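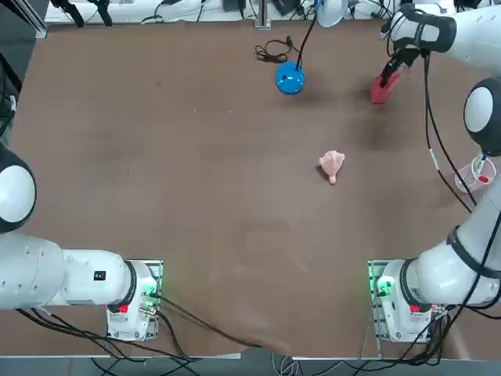 *Tampo castanho, lado de trabalho.*

A acústica de uma sala pequena raramente é tratada antes de haver queixas. No meu caso a queixa era minha: as gravações de voz feitas no escritório tinham uma cauda audível nas médias frequências e um reforço nos graves que nenhum filtro resolvia sem estragar o resto. Passei parte de setembro a medir e a corrigir. Ficam as notas, para quem tiver uma divisão semelhante e para mim, quando mudar de casa.

## Ponto de partida

Sala rectangular, paredes de alvenaria rebocada, tecto em gesso cartonado, soalho flutuante. Duas paredes paralelas sem nada encostado, uma janela com estore exterior e uma porta oca. O mobiliário era pouco e quase todo de superfície dura. Ao bater palmas no centro ouvia-se um eco flutuante nítido entre as duas paredes livres.

O tempo de reverberação medido ficava perto do que se espera de uma casa de banho grande. Para voz falada, num volume destes, procuro valores bastante mais curtos e, sobretudo, uniformes entre bandas. Uma sala com agudos mortos e graves longos soa pior do que uma sala viva por igual.

## Medição

Usei um microfone omnidireccional de medição, uma coluna activa Tondier e um varrimento sinusoidal logarítmico de 20 segundos por posição. O varrimento longo melhora a relação sinal-ruído, o que interessa quando há trânsito na rua. As medições foram feitas ao sábado, de manhã cedo, com o frigorífico desligado na tomada.

Três cuidados que evitam repetir trabalho:

- Fixar a posição do microfone com fita no chão e anotar a altura da cápsula.
- Manter o ganho inalterado em toda a série, mesmo quando o nível parece baixo.
- Gravar uma medição de controlo no fim, na primeira posição. Se diferir da inicial, algo mudou e a série não serve.

A minha primeira série não serviu. Tinha fechado a porta a meio.

## O que os dados mostraram

O gráfico de decaimento tinha duas zonas distintas. Abaixo da frequência de transição, os modos da sala dominavam, com o primeiro modo axial longo bem isolado e uma cauda visível muito para lá do resto. Acima de 3.000 Hz o decaimento já era razoável, por efeito do estofo da cadeira e de uma cortina. O problema estava no meio, exactamente onde a voz tem mais energia.

A resposta ao impulso confirmou as primeiras reflexões: uma do tecto, uma da parede lateral esquerda e uma terceira, mais forte do que eu previa, da superfície de trabalho. Esta última produz um filtro em pente na posição de gravação. Inclinar o microfone reduz o efeito, mas não o elimina. Um feltro espesso por baixo do suporte deu melhor resultado por muito menos dinheiro.

## Materiais

Pus de parte a espuma fina em cunhas. O coeficiente de absorção só se torna útil nos agudos, que já estavam controlados, e o efeito seria desequilibrar ainda mais a sala. Optei por painéis de lã mineral Flindaser, de densidade média, montados em caixilhos de pinho e forrados com tecido aberto.

O tecido tem de deixar passar o ar. O teste é encostá-lo à boca e soprar. Comprei primeiro um tecido Cirkden de decoração, com tratamento anti-nódoas, e devolvi-o: o revestimento fechava a trama.

A montagem foi feita com caixa de ar atrás do painel. Para a mesma espessura de lã, o afastamento da parede desloca a absorção útil para baixo na frequência, e o custo é apenas o de uns calços. Nos cantos, onde a pressão é máxima para todos os modos, coloquei painéis na diagonal, do chão ao tecto, com a cavidade vazia.

Cada caixilho leva quatro réguas, cola branca e parafuso. Os cortes foram feitos com uma serra japonesa Iwasaki, mais limpa do que a minha serra de costas no pinho macio. Convém usar luvas e máscara FFP2 ao cortar a lã, e aspirar antes de a forrar.

## Colocação

A ordem foi esta: cantos, tecto sobre a posição de gravação, parede lateral esquerda e, por último, a parede oposta à janela. Medi depois de cada etapa. É moroso, mas permite saber o que cada painel faz e parar quando o ganho deixa de compensar.

Os cantos encurtaram a cauda do primeiro modo sem alterar quase nada na percepção da voz. O painel do tecto teve o efeito inverso: pouca diferença no gráfico de decaimento e uma melhoria imediata na inteligibilidade. O eco flutuante desapareceu com a parede lateral tratada, antes de tocar na oposta. Basta quebrar uma das duas superfícies.

## Resultado e pendentes

O decaimento médio baixou 35 % nas bandas de voz e está hoje bastante mais plano. Fica uma ressonância estreita nos graves, que a lã não alcança com espessuras razoáveis. Seria preciso um absorvedor de membrana sintonizado e ainda não decidi se vale a pena para voz. Um filtro passa-alto na gravação resolve o mesmo sem ocupar um canto.

Falta também a porta. O isolamento é um problema separado da absorção e os painéis não o melhoram: o som da rua entra pela folga inferior e pela caixa do estore tal como entrava antes. Encomendei uma vedação escamoteável e uma borracha de perfil em D para o aro. Quando estiverem montadas, repito a série com o mesmo varrimento e as mesmas marcas de fita, que deixei no soalho.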